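Prerkine family room and kitchen: progress report, 8th September

Hi Sille,

Time for a catch-up on what your grant has been paying for! The kitchen is in daily use now, and I'm so pleased with how it has settled in. Kubiak finished the tiling back in May (two visits, the second one to redo a corner I was fussy about), and the cabinets got their green doors soon after.

We've had 47 families sign up and nine of them cook with us regularly – more than I dared put in the application. The muslin cloths for the table were my own little extra. They wash well and the kids love them, so I've charged them to sundries.

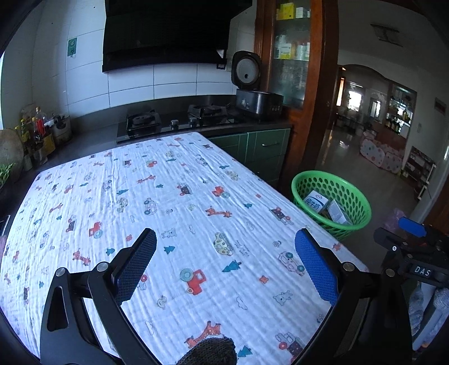

The table with its giraffe and tractor cloth, stove and rice cooker behind.

Still to do: shelf labels for the glass-door cabinet, and the final invoice from Flestier, which I'm chasing.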